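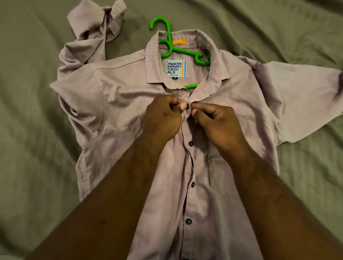 Zuletzt geändert: Dienstag, 16:40 Uhr

»Ein Hemd ist nach zwei Jahren noch lange nicht fertig«

Jolán Boros führt in Staltitz eine Änderungsschneiderei. Ein Gespräch zwischen Tür und Angel, Kundschaft inklusive.

Staltitz, Bahnhofstraße, kurz vor elf. Die Maschine läuft noch, als man reinkommt. Boros hebt die Hand, näht die Naht zu Ende, dann erst Begrüßung. Kaffee gibt es keinen. »Der Wasserkocher ist hin, seit September. Ich komm nicht dazu.«

Gelernt hat sie bei Szűcs, dem alten Herrenschneider am Markt. Drei Jahre Lehre, danach elf Jahre angestellt. Als Szűcs zumachte, hat sie den Zuschneidetisch übernommen und zwei der Maschinen. Den Tisch haben sie zu viert getragen, durchs Fenster, die Tür war zu schmal. »Eine Maschine ist mir dabei fast auf den Fuß gefallen. Die läuft bis heute am besten.«

Was kommt rein? Hosen, sagt sie. Hosen, Hosen, Hosen. Dann lange nichts, dann Hemden und Blusen. Meist der Kragen oder die Manschette. »Am Kragen sieht man es zuerst, da scheuert der Bart. Den kann man wenden, das wissen die Jüngeren gar nicht mehr. Auftrennen, umdrehen, wieder drauf. Eine Stunde, wenn keiner reinkommt.« Es kommt aber immer einer rein. Diesmal Marcelino Toledo, Kellner aus Drorby, mit einer Weste über dem Arm. Rückenschnalle abgerissen. Wann er sie braucht? Heute abend. Boros schaut auf die Uhr, schaut ihn an. »Um fünf.«

Knöpfe sind ein eigenes Thema. Sie zieht eine Schublade auf, dann noch eine. Im vergangenen Jahr hat sie mitgeschrieben, für die Steuer, und dann aus Neugier weiter: 1374 angenähte Knöpfe. 467 davon an Hemden. »Fast immer derselbe Fehler. Die Leute ziehen das Hemd über den Kopf aus, halb zugeknöpft. Das hält kein Faden aus.« Ihr Rat fürs Selbernähen: doppelter Faden, ein Streichholz unter den Knopf legen, am Ende den Stiel umwickeln. Viermal rum reicht. Bei dickem Stoff lieber sechsmal. Und den Faden nicht abbeissen, das gibt Ärger mit dem Zahnarzt.

Und das Waschen? Da wird sie kurz laut. »Zu heiß, zu viel Pulver, zu volle Trommel!« Hemden aufgeknöpft in die Maschine, auch die Manschetten. Auf links drehen, wenn die Farbe bleiben soll. Beim Trocknen auf den Bügel und den obersten Knopf zu, dann fällt der Kragen ordentlich. Trockner nur im Notfall. Gebügelt wird bei ihr erst der Kragen, von den Spitzen zur Mitte, dann Passe, Ärmel, zum Schluß die Vorderteile. Die Knopfleiste immer von innen.

Über Preise redet sie ungern. Ein Saum kostet weniger als ein Mittagessen, mehr will sie dazu nicht sagen. Manchmal rät sie ab. »Wenn der Stoff am Ellbogen durch ist, kann ich flicken, aber dann reißt es daneben. Dann sag ich, machen Sie Putzlappen draus. Die Knöpfe nehm ich.«

Nachfolge? Ainhoa Goicoechea ist seit dem Frühjahr da, im zweiten Lehrjahr, vorher Garholm, der Betrieb dort hat aufgehört. Sie sitzt hinten und trennt einen Reißverschluss raus. Ob sie bleiben will? »Erstmal die Prüfung«, ruft sie. Boros nickt. »Sie ist schneller als ich beim Heften. Beim Einsetzen vom Ärmel noch nicht, das dauert bei jedem. Bei mir hats vier Jahre gedauert.«

Dann klingelt das Telefon, eine Kundin, Brautkleid, zu eng geworden. Boros klemmt den Hörer zwischen Schulter und Ohr und fädelt dabei ein. Das Gespräch ist damit wohl beendet. Noch ein Satz, halb in den Hörer, halb zur Tür: »Schreiben Sie rein, dass mittwochs zu ist. Die rütteln mir sonst wieder am Grif.«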